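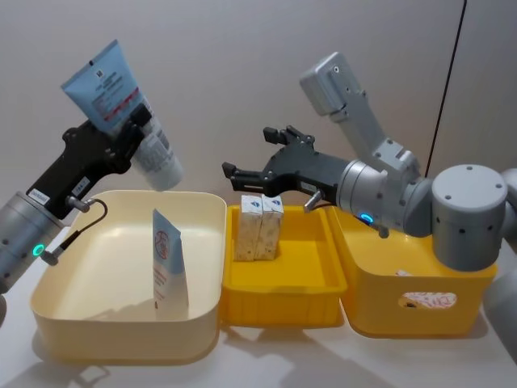 I took Monday off and drove out to Olness for the open day at Motix. They rent part of the old Barbosa building behind the rail yard, and I've passed it for years without knowing what went on inside. Parking was easy. Admission was free, and a coffee was 5 dollars.

They let people in at ten in groups. Mine was mostly retired folks and a few students from Stoditz who asked better questions than I did. We got a short talk first, with slides. The company has 86 employees and the building dates from before the rail yard closed. I missed a chunk of the talk looking for a seat.

The part I had come for was the sorting demo, two arms handling drugstore-type stuff, tubes and small boxes, between bins and a tray. I had expected something fast, like the car factory videos. It was slow. One arm would take a tube and carry it over to the cream bin while the other waited above the yellow tray with its jaws open. The woman running the station said boxes are the easy part, and that squeeze tubes are hard because they change shape when you grip them. Too loose and they slip, too tight and you have toothpaste on the table. She said the count on her screen, 505, was the number of picks since they opened the doors on that week's test, and they wanted 2000 before they changed anything.

I stayed for two rounds of it. During the second one an arm missed a box, backed up and tried again from a different angle, and a few people clapped. I asked whether the two arms know what the other is doing. The answer was yes – one program runs both – but they still keep them slowed down when visitors are in the room.

After that there was a room with older machines you could walk around, and a table where kids could drive a small gripper with a joystick. The line was long so I skipped it.

I was back on the road by noon. They plan to do it again in March, and if you go, take the side entrance, the front one was locked.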